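Allham Stormwater Upgrade – Progress Report to the Plorkton Fund
Reporting period ending 25 April 2025

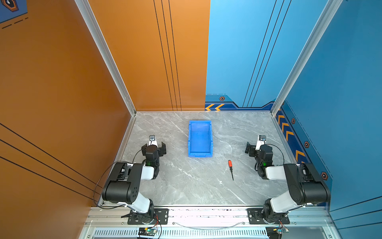 Hartley asked in its reply to the last report whether the pipe relining could be finished before the winter rains, and whether the delay at the lower basin would change the total cost. The relining remains on schedule. The cost of the basin has not changed, but payment will fall in the next period.

Works completed
The old clay line between the oval and the creek has been relined over 40 metres. Camera inspection after curing showed no open joints. Both damaged pits were rebuilt in March and fitted with new grates. The kerb on the northern side has been reinstated and the footpath reopened.

Works outstanding
The lower basin is dug to level but the outlet is not yet in place. Prallimano supplied the outlet pipe in the wrong class and has agreed to replace it at its own cost. Delivery is expected within 2 weeks. Planting of the basin edge will follow – sedges first, then the upper bank.

Budget
Spending to date is within the approved amount. A variation of 5 per cent was allowed for rock removal and has not been drawn on. We ask that it be held until the outlet trench is backfilled.

Risks
Heavy rain before the outlet is installed would fill the basin and require pumping. A pump is on site. Silt fencing was checked after the last storm and one section was reset.

Next report
The next report will cover outlet installation, final levels and the first round of planting.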